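Moving our club's recipe database to a new version (project report)

What I set out to do

My project this term was upgrading Sturkden, the little recipe database our cooking club runs on. It was stuck on an old release and the search kept timing out. Lise Wong (my project partner) looked after the server and I got the data, so if a table is weird, blame me!

The upgrade

We had 2,712 records to move. I exported everything in October, before we touched a single setting, and restored it on a spare laptop called Fokness to make sure the backup opened. Then we ran the upgrade script there. It stopped at step 8 with an error about a missing column, and I spent a whole evening on that one. The old version kept cooking times as plain text, so people had typed stuff like "half an hour or so" and the new one wants minutes. I wrote a short cleanup script that fixed most of them, and I retyped the last 28 by hand (boring, but fine).

After that the script ran all the way through in 11 minutes. We did the same thing on the real server, took it offline first, and checked the version number on the admin page before letting anyone log in.

The soup and stew category came over with its tags in the wrong order, so I re-sorted it. 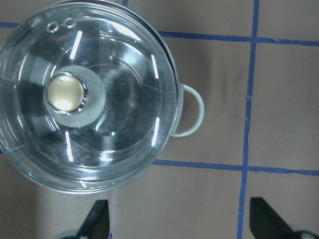

What I'd do differently

I'd look at the column types before running anything. I'd also keep a proper log, because Lise and I both had notes and they didn't match. Photo uploads are still slow and I haven't found out why. Lise thinks it's the disk, I think it's the resize step, and we're testing both next.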